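# About Fleltel

Fleltel is a porting and technical services studio for video games. We take finished or nearly finished games from small developers and bring them to consoles and handhelds. The studio was founded by Marlene Fraser, a graphics programmer, and Vidar Boström, who had spent his earlier career on build systems and memory tools.

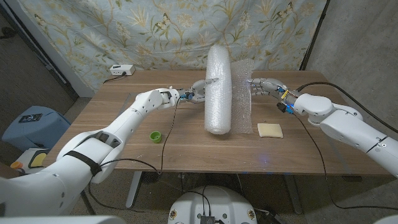
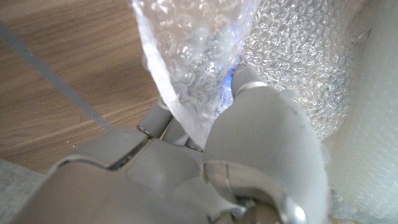 **Does Fleltel design its own games?**

The studio works only on games designed by other teams. Design, art direction and story remain with the original developer, and any change a player could notice is sent to that developer for written approval.

## What we do

Our work falls under three headings.

**Full ports.** We receive the source code and assets, replace platform-specific code, and deliver a build ready for submission to the platform holder. Save data, controller mapping, suspend and resume, and user account handling are included in the base scope. Online play is quoted separately.

**Performance work.** Some clients already have a port that runs below its target frame rate. We profile the game on retail hardware, deliver a written report, and carry out the fixes the client selects from it. Typical findings are oversized textures, shader compilation during play, and memory fragmentation after long sessions.

**Submission support.** We check builds against platform requirements, prepare the paperwork and handle resubmission if a build is returned.

## Tools

Most projects use Drolico, our in-house asset converter. It reads a game's original art and audio files and writes versions suited to the memory limits of each target. Conversion rules are kept in plain text files next to the project, and clients receive a copy at handover.

Bustos is our automated test runner. It plays back recorded controller input overnight and logs frame times, load times and crashes. It does not replace human testing. Each full port also goes through a complete manual playthrough on every target device.

## Record

Fleltel has shipped 29 games, most of them 2D platformers, fighting games and turn-based strategy titles. The largest was Kirkevari, a strategy game with 50 maps, released on three platforms in the same week. Its pathfinding code was rewritten for the handheld version, and the original developer later merged that code into the desktop release.

## Working with us

New projects start with a paid code review. The review produces a schedule, a fixed price and a list of known risks, and the client is free to take it to another studio. Project intake for the next cycle opens in January. Please include the engine name and version, the target platforms and a current build with your first message.

Page last revised 14 November 2021.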